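Entonnoir Vollard : mon avis après 6 mois de cuisine

Publié par Pallavi Bisht, le 25 mars 2018

J'habite en France depuis 3 ans et je fais beaucoup de conserves. Des pickles de citron, des sirops, de l'huile au piment, du vinaigre de cidre que je laisse vieillir dans le placard. Pour tout cela il faut verser un liquide dans une bouteille à col étroit, et j'ai longtemps utilisé une feuille de papier cuisson roulée en cône. Cela fonctionne une fois sur deux. L'autre fois, on lave le sol.

En octobre, mon amie Esperanza Escobar m'a offert l'entonnoir de chez Vollard. Je le connaissais de vue, il est vendu dans le petit magasin d'articles de cuisine de la rue où je travaille, à 16 euros. C'est cher pour un entonnoir, je le dis tout de suite. Au supermarché on trouve un lot de plusieurs tailles pour beaucoup moins.

Le premier essai était avec du sirop de gingembre, encore bien chaud. Le plastique n'a pas bougé et n'a pris aucune odeur, ce que je craignais. Le bord est assez haut pour verser depuis une casserole sans bec, même si la main tremble un peu. J'ai rempli mes bouteilles sans rien perdre, sauf la dernière, parce que je parlais au téléphone en même temps.

Il y a sous le cône trois petites nervures qui laissent sortir l'air. C'est un détail, mais c'est pour cela que je le garde. Avec mon ancien modèle en inox, le liquide montait, s'arrêtait, puis descendait d'un seul coup avec un bruit désagréable. Avec le Vollard, l'huile coule lentement et régulièrement.

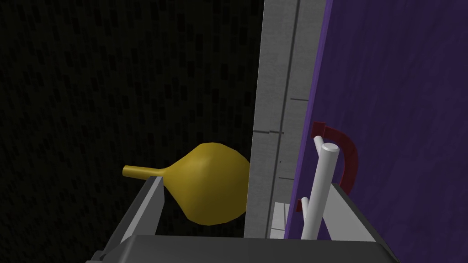
Une forme jaune à bec fin, sur une image de synthèse.

Passons aux défauts. Le bec est trop long pour les petites fioles. Quand je fais de l'extrait de vanille, je dois tenir l'entonnoir en l'air avec deux doigts, et il penche. Le filtre vendu avec est presque inutile : les graines de piment passent à travers, et les morceaux de gingembre le bouchent. Maintenant je mets une étamine à la place et j'ai rangé le filtre dans un tiroir, je ne sais plus lequel.

Autre remarque, le curcuma. Si vous préparez comme moi des marinades à l'indienne, sachez que la couleur reste sur le plastique. J'ai essayé le bicarbonate, puis le jus de citron, puis une journée entière sur le rebord de la fenêtre au soleil. Le soleil a été le plus efficace, mais la tache n'est pas partie complètement. Pour l'usage cela ne change rien.

Le lave-vaisselle ne pose pas de problème, à condition de mettre l'entonnoir dans le panier du haut. Un collègue, Wagner Sampaio, l'a mis en bas et le bord du sien est devenu légèrement ovale. Il l'utilise encore pour la lessive.

J'ai voulu comparer avec deux autres modèles que l'on m'a prêtés. Le Mulano est en silicone et se plie, c'est très pratique dans un petit logement comme le mien. Par contre il est mou : si la bouteille n'est pas parfaitement droite, il se replie sur lui-même et on a du sirop sur la manche. Le Tan est en verre, très joli, il ne garde ni tache ni odeur, mais je n'ose pas le laisser sur l'évier. Je le réserverais aux liqueurs et aux gens calmes.

Est-ce que je l'achèterais moi-même, à ce prix ? Si je remplissais une bouteille de temps en temps, non. Comme j'en remplis presque chaque semaine, oui, et j'ai d'ailleurs pris le même pour ma sœur. Je mettrais 4 étoiles sur 5, l'étoile perdue est pour le filtre.

Si quelqu'un connaît un filtre fin d'une autre marque qui s'adapte sur le bord, je veux bien la référence dans les commentaires.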